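Budgeting for a Two-Arm Sorting Bench at Home

My neighbor Letay Woldegiorgis has been after me since April to write down what I learned when I was pricing a small robot bench for the workshop, so pour yourself something and settle in, because I do tend to wander!

Start with the table and leave the arms for later. I know, the arms are the fun part – but everything bolts to that top, and a good thick butcher-block one will outlast two or three sets of anything you fasten to it. I set aside $189 for mine and have never been sorry. Measure with the arms stretched out, too, as elbows like to swing out past the edge.

Next comes the small stuff, which I forgot entirely the first time. Clear bins, a round mat to work on, clamps, cable ties. Put down $53 for the lot and keep the receipts in an envelope. For practice pieces, raid the pantry. Wrapped snack bars are cheap, they come in all sorts of colors, and you can eat the budget afterward.
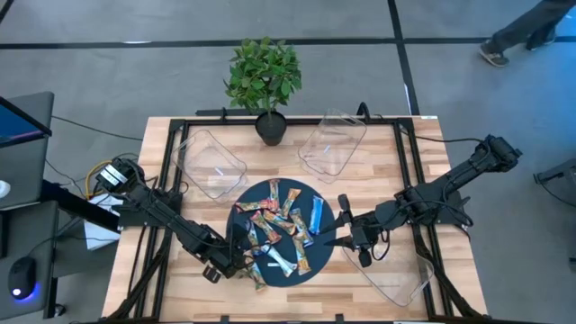 Should I buy both arms at once?
Buy one first if money is tight, but get rails for two from the start, so the second arm only costs you the arm.

Colin Whiteley over in Turkton did it that way and put $700 by for the second one while he got used to the first. He also keeps 15 percent back for cables and spare fingers, and I've copied him ever since.

Last thing, leave yourself room to walk behind the table. You'll be back there more than you think, hunting for a plug.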